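Reseña: kit de pulseras con marcadores Fusitz, tras un curso entero en el club de robótica
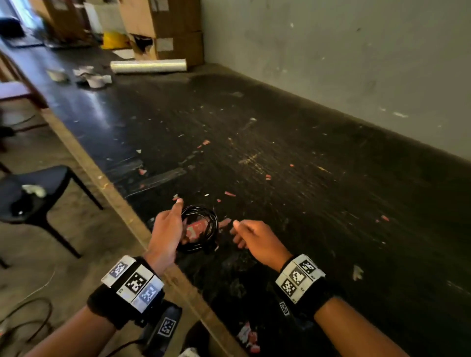
Lo compramos en junio para el club, con lo que quedaba del presupuesto, y ya toca contar qué tal. Escribo deprisa, entre grupo y grupo, perdonad las erratas. Nota rápida para quien no quiera leer más: buenas correas, buenos bloques, software flojito, manual para llorar. Lo volvería a comprar. Con matices.

Contexto. Club de robótica Flurnholm, chavales de bachillerato y un par de universitarios que se resisten a marcharse. El proyecto de este año: enseñar a un brazo pequeño a coger y enrollar cables a partir de demostraciones hechas con las manos. O sea, tú lo haces, se graba, y de ahí se saca la trayectoria de las muñecas. Para eso necesitas saber dónde está cada muñeca en cada momento y ahí entra el kit.

Precio: 412 euros. Con envío. Caro para un club, barato comparado con cualquier sistema óptico de verdad. Estuvimos a punto de ir a por el de Zaltex, pero pedían licencia anual y ahí se acabó la conversación.

Montaje

La correa es negra, y encima va un bloque blanco con tres marcadores cuadrados en blanco y negro. El bloque va con bisagra, el central mira hacia arriba y los de los lados abren hacia fuera. Parece una tontería pero es lo mejor del kit. Con un solo marcador plano, en cuanto giras la muñeca lo pierdes. Con tres casi siempre queda uno a la vista. En la derecha hay además una etiqueta cuadrada más pequeña, cosida al lateral de la correa. Al principio pensamos que sobraba. Pues no, en los giros cerrados salva bastantes tomas.

Tiempo de ponérselo: nada, un minuto. Tiempo de ponérselo BIEN: otra historia. Si la correa queda floja el bloque baila y los datos salen con un temblor feísimo. Othmane Farouk, que tiene las muñecas finas, acabó poniéndose una venda debajo. Funciona. Un agujero más en la correa habría funcionado mejor.

El calor. En junio, con el taller cerrado, aquello suda. Se quitan, se airean, se vuelven a poner, y hay que recalibrar cada vez. Apuntado queda.

Calibración

Aquí el manual falla. Cuatro páginas, traducidas a lo bestia, y el dibujo de la muñeca derecha está repetido en la izquierda. Perdimos una tarde entera con los ejes cambiados. La trayectoria salía en espejo y Myroslav Boiko jurando que era culpa de su código. No lo era. Le debemos una merienda.

Lo que nos funciona ahora:
Medir el lado del marcador con calibre y meter ese valor a mano, sin fiarse del que viene por defecto.
Pulsera puesta, brazo apoyado en la mesa, quieto, y grabar la pose de reposo.
Repetir al final de la sesión. Si las dos poses no coinciden, la correa se ha movido y esa sesión va aparte.

Con eso, bien. Sin eso, lotería.

En uso

Trabajamos en una mesa larga y oscura que ha vivido lo suyo, llena de rayones y con recortitos rosas y rojos por todas partes. Para los marcadores da igual, el contraste lo llevan ellos. Para detectar el cable negro sobre mesa oscura ya es otro cantar, pero eso no es culpa del kit y no le voy a bajar nota por ahí.

Lo bueno: te olvidas de que lo llevas. Manos libres, dedos libres, puedes pellizcar un cable y darle la vuelta sin que estorbe nada. Probamos antes unos guantes con sensores que nos prestó Xenos y era como trabajar con manoplas de horno. Cero comparación.

Lo malo: los dedos no los ve. Claro. Es un kit de muñeca. Pero la caja pone "captura de mano completa" y eso, perdón, es mentira. Sabes dónde está la muñeca y cómo está girada, el cierre de la pinza te lo tienes que buscar por otro lado. Nosotros etiquetamos a mano el momento del agarre, toma por toma. Un rollo. Daryna Karpenko se hizo un atajo de teclado y desde entonces vamos al doble de rápido, pero sigue siendo un rollo.

La luz importa más de lo que dicen. Si te entra sol por la puerta, los cuadros blancos se queman y adiós detección. Persiana, o exposición fija, o las dos cosas. Y no limpiéis los marcadores con alcohol – a nosotros se nos fue parte de la tinta de uno y tuvimos que imprimir recambio. Por suerte traen el PDF. Punto para ellos.

Cruzar las manos: mal. Cuando una tapa a la otra el programa a veces intercambia izquierda y derecha durante unos fotogramas. Se arregla filtrando por identificador, pero eso debería venir hecho de fábrica.

Software

Va, en Linux y en Windows. En el portátil viejo del club se arrastra. Exporta a CSV, que es lo que queríamos, con una columna de confianza que nadie explica y que a veces da valores por encima de uno. Escribimos al soporte y tardaron 18 días en contestar. Contestó una persona maja, eso sí, y nos mandó una versión corregida sin pedir nada. La actualizacion arregló lo de los cierres al guardar. Lo de la confianza sigue igual.

Resistencia

Tres caídas al suelo de hormigón, un bloque con una esquina mellada, sigue midiendo bien. La bisagra ha cogido un pelín de holgura. Khrystyna-Mariia Lytvynenko le puso una gota de pegamento y ahora está fija, y casi que mejor, para lo que la plegábamos. El velcro recoge toda la pelusa del taller. Un cepillo de dientes viejo y listo.

¿Para quién?

Club o clase con alguien que sepa programar un poco: sí. Proyecto fin de grado con prisas: sí, si empezáis a calibrar el primer día y no la semana de la entrega, como hicimos nosotros. Primaria: no, las correas les quedan enormes. Si necesitáis dedos: no, ahorrad y mirad otra cosa.

Resumiendo puntuaciones, sobre cinco:
Correas y bloques: 4
Software: 3
Manual: 1, y por el PDF de recambios
Soporte: 3, lentos pero responden

Inna Fedoruk, que es quien lleva el inventario, me pide que añada que el estuche no cierra con las correas puestas en los bloques. Cierto. Hay que desmontarlas cada vez. Nosotros hemos acabado usando una fiambrera.

Si alguien tiene un perfil de calibración para la versión nueva que lo cuelgue en los comentarios porfa, el nuestro está hecho para la anterior y no carga.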